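## Tidy tables, and what goes in the basket

In the last newsletter I promised to write something about the tables in the Ansah room. Several of you asked me on the stairs, so I do it now.

First the good news. Since we started the new order, Cecilia Annan needs much less time to close the room on Saturday. She told me she used to go home after the last bus, and now she catches it. The idea is simple: every table has its own small wastebasket, and before you leave, you clear your table yourself. Kojo Sarpong bought the baskets with the 70 dollars which remained from the summer sale. They are the black wire-mesh kind. I wanted a closed bin with a lid, I admit it, but Kojo said that people forget what they can't see, and after a month I agree with him.

There is one point we still do not do well, and it is the bottles. A bottle that still has drink in it should not go into the basket. The mesh holds paper very nicely, but it holds no liquid, and the tablecloths are difficult to wash by hand. Please pour the rest into the sink at the end of the corridor. Then put the cap back on and bring the bottle to the blue crate by the door. The crate goes to Prelow on the first working day of the month, and they take only empty bottles with the cap on. 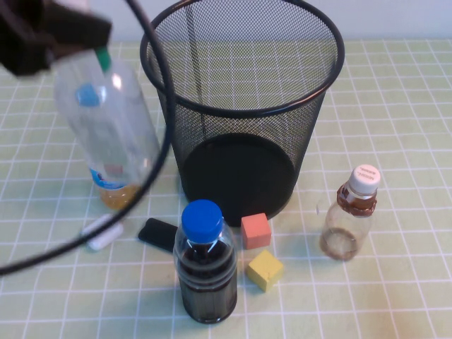

If your bottle is still full and closed, please don't leave it for the next group, even when you mean it kindly. Take it home, or put it on the shelf in the small kitchen with your name on a piece of tape. Vasilis Mujić checks this shelf in the evening and he is very fair, but a bottle without a name he will empty.

Small things are the second question. Foam cubes, erasers, marker caps and pieces of chalk are not trash, also when they look a little tired. We had to order a new bag of cubes from Droster in December, and I believe that many of the old ones simply left the building with the paper. So please look once over the table before you sweep anything into the basket with your hand. Cubes go in the drawer with the games. Caps go in the glass jar, even if you don't find the marker. For everything else there is the shoebox on the windowsill, and Adwoa Kpodo sorts it when she has a free hour.

About the tablecloths: the checked ones stay on the tables during the week. You don't need to fold them. If something was spilled, turn the wet corner up over a chair so that it can dry, and write the table number on the board. Tudur Lewis takes them to the laundry together with the kitchen towels.

Some of you wrote to me that the baskets stand in the way on the floor. You may put yours on the table while you clear up, this is really easier for the back, and afterwards it goes under the table again, on the window side. Liners are not necessary. Empty the basket into the big bin in the yard, and if paper is stuck to the bottom, a short knock is enough.

The next order goes out at the end of the month. If your table has no basket yet, leave me a note in the box by the entrance and I will add it to Kojo's list.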